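4. First pick-up with the Floletti hand gripper

The parts list that came with the Kivside plans says this takes ten minutes. Allow an evening. Remo Testa and I built two of these at the shared workshop in April, and the plans were wrong in both places that matter.

4.1 Check that the arms swing freely on their bushings. If one drags, back off the pivot bolt a quarter turn. Do not oil it, whatever the Kivside forum tells you.

4.2 Tighten the two screws on top of each finger block. Hand tight - the threads strip easily.

4.3 Lay a couple of teaspoons on a bare wooden table. Open the fingers and bring them down with one spoon between the blocks.

Line up on the low part of the handle, next to the bowl. The plans tell you to go for the tip, but I have yet to see that work twice in a row.
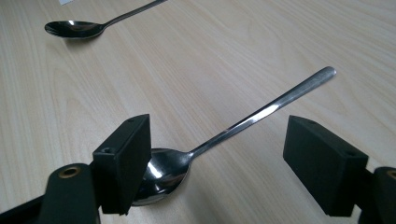
4.4 Squeeze slowly until both blocks touch metal, then lift straight up.

CAUTION: Keep your free hand away from the pivots.

NOTE: Kivside claims 476 clean lifts without a slip. Ours slipped on the second. Polished steel is a hard test for flat blocks, and a foam pad may help, though I would try it before believing it.

4.5 If the spoon turns as it comes up, let go and go back to 4.2.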